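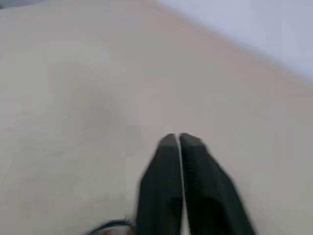
*Fig. 1. Pale surface from close above. Beige to off-white, slightly pinker across the upper middle, greyer to the left.*

# Off-white, cream or grey? Testing the case for pale surfaces in shared rooms

Zhenhua Song and Miloslav Hubáček
Module 2904, Gellisside
Jan 3, 2019

## 1. Why we did this

When Room 605 was refitted in September, the notice on the door told us that the new pale surfaces would make the room "brighter, cleaner and easier to look after". We use the room most days. It may well be brighter. We were less sure about the other two claims, and no evidence was given for either of them, so we made them our project.

The notice quoted a leaflet from Proka, who supplied the surfaces. We wrote to ask what the word "cleaner" was based on and were sent the same leaflet again.

We split the claims into two questions that we could test with no budget:

1. Do people agree on what colour a pale surface is?
2. Do people notice marks on a pale surface sooner than on a darker one?

The first may look like a side issue. We think it matters more than the second. If people can't agree on the colour of a clean surface, it is hard to see how they would agree on when it has become discoloured.

## 2. What we did

We borrowed 13 offcuts from the Vondráček workshop, ranging from nearly white to dark brown. Each was left plain on one side. On the other side we made one mark with cold tea, let it dry and wiped it once with a damp cloth.

Six students looked at the offcuts one at a time, first by the window and then under the ceiling lights. We asked them to name the colour in their own words and then to tell us whether the piece was clean. They were not told which side they were looking at. All six were from our year and had heard us complain about the refit, which was a mistake on our part. Next time we would go to the Mistatden building and ask strangers.

## 3. Colour names

For the dark pieces the names were dull and consistent. "Brown" came up again and again, with the odd "dark brown".

The pale pieces were a mess. One offcut was called cream, white, grey, "sort of pink" and "the colour of the inside of an envelope". Several people changed their answer when the piece was moved from the window to the ceiling lights, and one changed it back without the piece being moved at all.

Fig. 1 gives an idea of the problem. The shade drifts across a surface with no pattern or grain to go by, and there are soft mottled patches left of centre. Asked for one colour name, we each gave a different one. Miloslav says beige. Zhenhua says off-white and won't be moved. Some of the blotchiness is in the image file, where you can make out squarish blocks, and we would not trust a photograph like this to settle whether a surface was stained. The leaflet relies entirely on photographs.

## 4. Marks

Here the leaflet did a little better. The tea mark was spotted more often on pale pieces than on dark ones. If "easier to look after" means that you can see what needs wiping, we have to give them that.

However, our viewers also reported marks on the plain sides of the pale pieces. They pointed at shadows and at changes of tint, and one person rubbed at a patch for a good while before giving up. This hardly happened with the brown pieces. A surface that gets wiped when there is nothing on it isn't saving anyone any work.

We found nothing to support "cleaner". A pale surface may look cleaner from the doorway, but we didn't test that and we doubt Proka did.

## 5. Weak points

- Too few viewers, and all of them friends.
- Tea is only one kind of mark. Pencil or grease might behave differently.
- The offcuts were small. A tint that drifts across a whole surface may not show on a small piece at all, so we have probably understated the colour problem.
- The window light changed during the session and we did not measure it.
- We expected the leaflet to be wrong before we started.

## 6. What we would say to Gellisside

Keep the surfaces, as ripping them out would be silly. Take "cleaner" off the notice until somebody can back it up. Before the next room is ordered, ask for a full-size sample and leave it in the room for a week, with people using it and the lights on in the evening. Our offcuts have gone back to Vondráček, apart from the one described as an envelope, which Zhenhua still has.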